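Why I will not throw away the old drawer

When I moved to Kirndale, I brought with me one piece of furniture only, a small chest of drawers from my grandmother's flat in Prusow. Everything else I bought new. I was tired from the moving and I wanted things that arrive in a flat box, with a bag of screws and a paper which shows how to do it. I have nothing against such furniture. I sleep on it and I eat from it. But after 41 months in this house I have a strong opinion about drawers, and I would like to defend it.

My opinion is that we should stop to replace furniture when only one part of it is broken. A drawer is the part that breaks first, because it is the part that works the most. A shelf only stands there. A drawer is pulled by children, pushed by a knee, filled with batteries and old keys and 2 kilos of papers which should be in a folder. After some years the bottom comes down, or the front gets loose, and people say that the whole piece is finished.

Last June this happened with the chest in my hall, one of the new ones. I went to Wouters, the furniture shop near the station, and asked if I can buy one drawer. The young man was very polite. He explained that the model was no longer made and that a new chest was on offer that week. I asked if they repair. He looked at me as if I had asked for a horse.

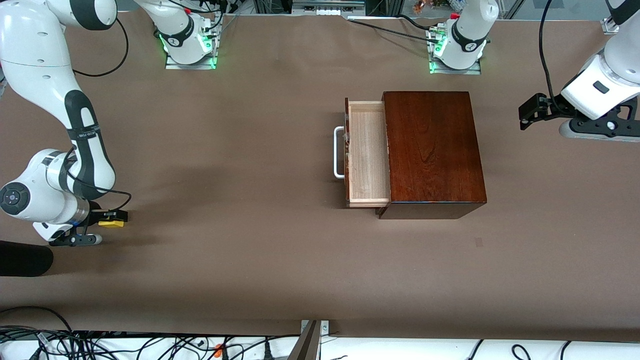
I don't blame him. A repair takes an hour of a person's time, and an hour of a person costs more than the drawer. I understand this calculation, I have worked in an office all my life. But the calculation leaves out some things. It leaves out who carries the old chest down the stairs, and where it goes then. In our town it goes to the yard at Plisport, and whoever has been there in the morning has seen the line of cars, each with a wardrobe or a table on the roof. Many of these pieces need some glue and a little patience.

Some friends tell me that old furniture was simply better. I am not so sure. My grandmother's chest has a drawer that sticks every winter, and she rubbed it with a candle all her life. The difference is that she knew what to do, and she did not feel ashamed of it. In my family a repaired thing was a normal thing. Today when a visitor sees a handle that does not match the others, I notice that I begin to apologise - and then I am angry with myself.

What I would like is quite modest. Shops should sell the parts of what they sell, for ten years at least, and write the price of the parts next to the price of the furniture. If a chest costs 100 and a drawer for it costs 90, I want to know this before I pay. And schools could give a few afternoons to glue, screws and sandpaper. I learned a lot of geometry and I am grateful for it, but I was over forty when I first used a clamp.

My hall drawer I repaired in the end by myself, with a thin board under the bottom and 3 small nails. It is not beautiful. It closes with a noise, and my neighbour can hear when I look for my gloves.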